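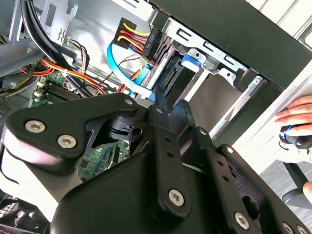 The quote from Sandik was two pages long and she had read it four times. One gripper, 1,000. A year of support, 2,000. Shipping to Eltthorpe was extra and they hadn't said how much.

"Why is the support twice the gripper?" her brother asked.

"Because they know we'll call."

He went back to his sandwich. It was a little after two and the shop was quiet except for the compressor. They took old desktop computers from schools and offices, pulled the drives, wiped them and sold what could be sold. The two of them did it by hand, and her wrists had hurt since February.

She had a notebook for the budget. On the left page she had written what they earned. On the right page she had written what they wanted, and the right page was fuller. The arm itself would come secondhand from Cludodance, who were closing their packing line. The gripper that came with it was made for boxes. It could not get between a drive cage and a bunch of cables, so there had to be a second gripper, and that was where Sandik came in.

"Ertürk would lease us one," her brother said. "Up to 23 months."

"And then what?"

"Then we give it back."

She wrote Ertürk on the right page and put a question mark after it. Then she did the sum again with the lease in it. It came out lower for the first year and higher after that.

"Cables are the slow part," she said. "Every case is different. If it pulls the data cable and I still have to do the power, what did we buy?"

"Half a job."

"Half a job for 3,000."

He wiped his hands and looked at the notebook for a while. He asked if she had put in anything for breaking it. She hadn't. She added a line that said spare fingers and left the amount blank.

At four she called Sandik and asked for the price without the support. The man said he would have to check. She said that was fine and gave him the shop number, then picked up a screwdriver and opened the next case.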